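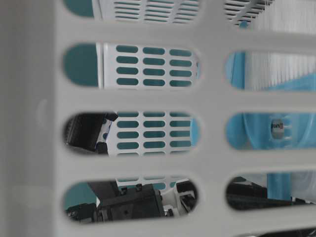
The Norko supply room in Tevthorpe lends cleaning things to tenants who are moving in or moving out. It occupies what used to be a coat room on the ground floor, and the woman who runs it has done the job for three years. She keeps the small tools in plastic baskets with slots in the walls, and she picked them for the slots. From the side you can make out a block of white bristles and a bit of light blue plastic through the openings, so you know there is a brush in there before you have touched anything.

"I used to have solid tubs with lids," she said. "Everything went in and I wrote on the lid with a marker. Then somebody put the wrong lid back and I was looking for sponges in the tub that said sponges and it was full of clothespins. I got rid of the lids first, and then I got rid of the tubs."

She has 215 items on her list at the moment. Most of them are ordinary: buckets, mops, squeegees, dustpans, two vacuum cleaners, a stepladder. The list is kept on paper in a binder by the door. A lending slip goes out with each tool and a copy stays behind. The slips are numbered, and the one on top when I visited was 1328.

I asked what people borrow most.

"Dustpans. People think it will be the vacuums. But you move into a place and the first thing you do is sweep the closet floors, and your own dustpan is at the bottom of some box. They come down the first afternoon. Sometimes they come down before the truck is unloaded."

The vacuums are booked ahead and she doesn't let them out overnight. A dustpan can stay out for a week. She said she has been asked to shorten that and has so far ignored the request.
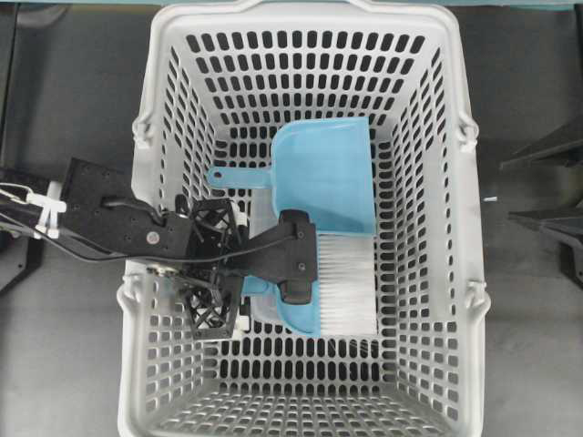 R. Shaikh

July 28, 2019

Her rule is that a dustpan and its brush go into the basket together, matched by color, light blue with light blue. She would like people to follow it when they bring things back, and she said about half of them do.

"The brush gets separated. It ends up on a shelf in someone's kitchen and I get the pan by itself. I can't lend a pan by itself. Well, I can, but they come back ten minutes later and ask where the brush is."

She stopped buying sets in mixed colors for that reason. For a while she had green, red and two kinds of blue, and matching them took up a good part of each morning. When the old sets wore out she ordered the same blue for everything. The red brushes that were left over went to a garage down the street.

I wanted to know how she decides that a brush is finished. She took a while over this one.

"The bristles start to lean. You push it along the floor and the dust stays in a line behind it. Some people cut them back with scissors and I've tried that. It gave me another few weeks and then it was worse. Now when they lean, they go in the outside box. You can still use them for the steps or a doormat."

With pans she looks at the front lip. A pan with a nick in the lip leaves grit on the floor, and tenants complain about it more than they complain about anything else in the room. She runs her thumb along the edge of every pan that comes back. If she feels a rough spot she goes over it with fine sandpaper, and if that doesn't help the pan is retired.

The washing is done on return. She fills the deep sink with warm water and dish soap, puts the pans in first, and does the brushes last so the hair doesn't end up on everything else. She pulls the hair out dry, with an old comb, before the brush goes near the water. The brushes dry with the bristles down. I said I would have guessed the other way up.

"Then the water runs into the block and sits there. You get that smell. Bristles down on a rack, overnight, and don't put them away in the morning just because they look dry." 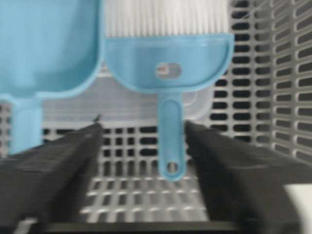

She is also particular about the hole at the end of the handle. She won't order a set without one. There is a rail with hooks along the back wall, put up last November, and anything with a hole in the handle can go there when the baskets are full. At the end of a month, when leases turn over, that happens quickly. Last month ended with 33 slips out on one day, and most of it came back within the same week.

"If it can hang, I don't have to find a shelf for it," she said. "I have four shelves. One of them is all paint trays, which I don't even want."

The paint trays came from the Fudano building across the courtyard when its own storeroom closed. She took them along with a floor polisher that is too heavy for her to lift. She has asked twice to have the polisher picked up. It stands behind the door with a sheet over it and she hangs her jacket on it.

Before I left I asked if there was anything she would change about the room. She wants a second sink, which she won't get, and a wider counter, which she might. She would also like tenants to empty the vacuum before returning it. There is a sign about that on the door, and she is on her third version of it. The first was polite and long. The current one says EMPTY IT.

"That one works a little better," she said.

The room is open in the mornings until noon, and on the last two days of each month it stays open until six. Borrowing is free for tenants. Bring your apartment number and a pen, as the one on the binder string has run out.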